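Can a robot arm already put things back on a shelf at home?

Asked in Home & Workshop, 4 answers hidden, 2 shown

I have a small repair shop and I live above it. Every evening I spend 30 minutes to put books, boxes and spare parts back in their places. My cousin says that I should buy an arm and let it do this work. I looked at one from Paltar, the price was 3,712 with the gripper, and the seller was not clear about what it can do alone. Is it possible today, or must I wait 5 years more? I can program a little, but I am not an engineer.

Chrysanthi Drakos
Answer, marked helpful

It depends on how much your things change. If the same box is always in the same place, an arm can do it, and this was possible long ago. The difficulty begins when a book lies over the box, or the box is turned a little. I teach myself this subject since September and I work mostly in simulation, where mistakes are free. My present task is only to take one tall white block and stand it in another place, with a book lying near it on the table. I repeated it many times before I trusted the grasp. I would not let the same program near your spare parts.

My advice is to try the free simulator first, with two or three shapes similar to your boxes, and buy later.
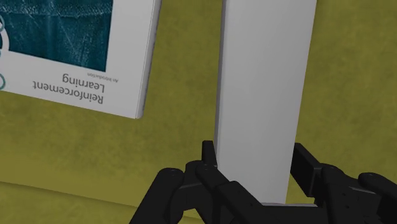

Wurora
I disagree about waiting. For sorting boxes of one size my arm is good enough, I start it at closing time and go to eat. For books, no. It bends the covers.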